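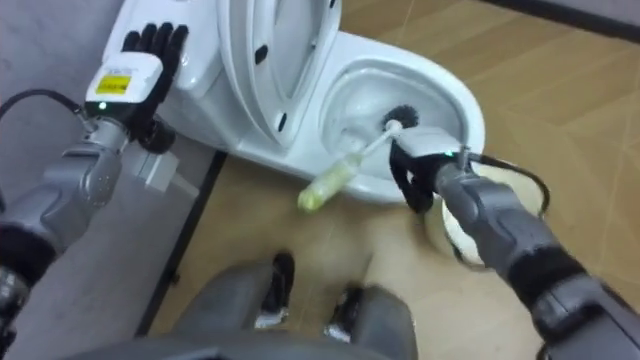 Trygve Blomqvist wrote under the last page to ask why we don't just record one perfect scrub and play it back. Fair question, comes up a lot. Playback works until the toilet is a hand's width to the left. Then it scrubs the floor. What we want is lots of decent scrubs, each a bit different, with the mistakes labelled, so the policy has something to go on when the room isn't quite how it was.

So, how we record the toilet brush task at Cunum. Written for new operators but the labelling part is worth a read for everyone. The room is Toledo on the booking sheet. The recorder is Satodis. If you haven't done the glove training yet, do that first and come back.

What you're aiming for

The target for the task is 3000 kept episodes. Kept, not recorded. An episode is one go: brush starts parked, gets picked up, goes in the bowl, scrubs, comes back out, gets parked. Then stop. Don't chain them. A long file with several goes in it has to be cut up by hand later and the person cutting it won't know where you meant the start to be.

A good one is short and a little boring. Slow is OK, stopping dead isn't. If you need to think, think before you press record.

Before you start

Charge the gloves. Open Satodis and make a new session, task name toilet_brush, room toledo, all lower case. If you type Toledo with a capital you get a second folder and then we spend an afternoon merging them.

Check all camera streams are live and actually moving. Wave a hand in front of each one. A frozen stream looks exactly like a live one when the robot is standing still, which has cost us a full session before now.

Check the clock offset on the Satodis front panel. Green, carry on. Amber, restart the recorder. Red, go and get someone.

Floor dry, door wedged, emergency stop within reach of the spotter. Always a spotter. No spotter, no recording, doesn't matter how easy the task is.

Step 1. Set the room

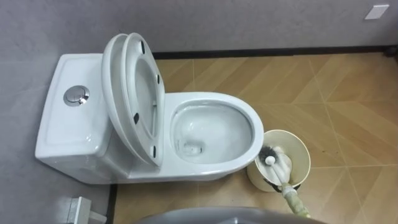 Starting layouts matter more than most people think, and they're the thing new operators get wrong. Every episode needs a clear start state the policy can learn to recognise. For this task: seat and lid both up before you press record, brush over the round tub by the front of the bowl, head on the toilet side, handle pointing back towards the robot. Both arms out of the head camera's view. We do have a seat lifting task but it's seperate, so please don't mix the two.

Within that, vary things. Turn the brush a bit. Shift the tub along. Stand the robot a touch closer, a touch further back. Change the lights if you're on a late slot, the tile reflections move about and it's useful to have them. What you mustn't do is find a layout you like and use it all morning. Easy to do. You get quick at it, numbers look great, and the policy learns one layout.

Change the layout every 3 episodes. Write the change in the session notes, a few words will do. "Tub moved right", "robot back a bit".

Step 2. Pick up the brush

Right hand takes the brush. Always right, for this task. There's a left-handed set planned but it'll have its own name.

Take the handle by the thick part, well down from the head. Close the fingers slowly and watch the force bars in the headset. You want them to rise and settle. If they jump about, the grip is on an edge and the brush will twist as soon as it touches the bowl.

Lift before you turn. Then pause, half a breath, with the brush clear of everything. The pause gives the labeller a clean point to mark the end of the grasp and it gives you a second to see if the brush has slipped. If it's slipped a little, fine, carry on. If it's slipped a lot, put it back and regrasp, and keep the recording going. Recoveries are gold. Don't throw them away because they look clumsy.
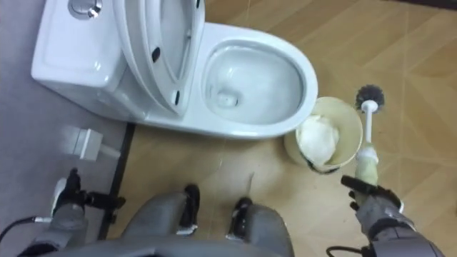 Step 3. Place the left hand

Left hand goes to the tank side, fingers open. You can rest it on top or hold it just over, we take both, but pick one before the brush goes in and stay with it till the brush comes out. Resting is steadier for the long reaches. Don't press. It's a light touch, you're not leaning on it.

Keep the left hand away from the flush button. Pressing it isn't a disaster but the episode gets labelled as a fault.

Watch the cable on the left side as the arm comes up. If it looks tight in the headset, stop and have the spotter check it.

Step 4. Into the bowl

Come in over the near rim, handle low, head going down first. Don't drop in from high up, you lose sight of the bristles behind the hand and end up guessing.

Touch the wall, feel the force bar come up, then start to scrub. Short strokes along the wall. Cover the near side, the far side, and down by the drain. Order is up to you and should change from one episode to the next. Contact the whole time you're scrubbing if you can manage it. Scrubbing the air is the most common fault in our data by miles, mostly from tired operators. 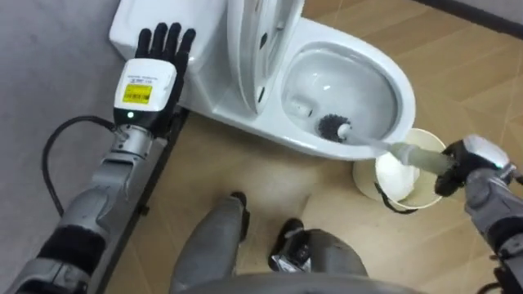

Scrub contact: bristles on the lower inner wall, left hand open at the tank.

Check your own contact like this: stop the stroke for a moment and look at the head. Bristles against the wall, handle still sloping out over the rim, hand outside the bowl. If the hand is going in past the rim, your grip is too far up the stem. Regrasp.

Don't lever the stem on the rim. The stem flexes, the force reading goes strange, and the brush can spring out. The robot's wrists don't enjoy it either. If the arm feels like it's run out of reach, back off and move the robot's stance after the episode, not during.

Step 5. Out and park

Lift straight up, hold over the bowl for a count of 2, then across to the tub. Head down in first, let go, right hand back to rest. Stop recording once both hands are at rest and not before. Cut off endings are no use, the policy never learns that it's finished and just sort of hovers.

Step 6. Label while you remember

Satodis asks you for a label as soon as you stop. Do it then. Don't save them up for the end of the session, you will not remember, I've tried.

good: whole thing done, contact most of the time.
recovery: something went wrong and you fixed it inside the episode. Say what in the notes.
fault: something went wrong and stayed wrong. Still keep it.
bin: wrong setup, person in view, stream down, emergency stop. Only these get deleted.

If you can't decide between good and recovery, pick recovery. The reviewer will move it if need be.

Step 7. Upload

Plug into the wired port by the door. Not the wifi, please. Run the Satodis check, fix anything it complains about, then push to Rukow, our storage box. A full session takes roughly a tea break. Don't clear the local copy until Rukow shows the same episode count as your notes.

Common problems

Brush rolls in the hand. Grip too loose or too near the end of the handle. Move up slightly.

Head camera can't see the bristles. Robot too close, or right elbow too high. Step back, drop the elbow.

Force bars flat while scrubbing. Either no contact or the sensor needs zeroing. Hands at rest, press zero, try again. Note it down.

Left hand drifts. Glove has lost its calibration, usually after you've taken it off for a drink. Redo the calibration pose every time the glove comes off. Every time.

Episodes all the same length to the second. You've gone on autopilot. Take a break and swap with the spotter.

Toledo slots for February are on the sheet now, mornings mostly gone. If you take one and can't make it, cross yourself off so someone else can have it. The sink task page is next, half written, I'll put it up when the layouts are agreed.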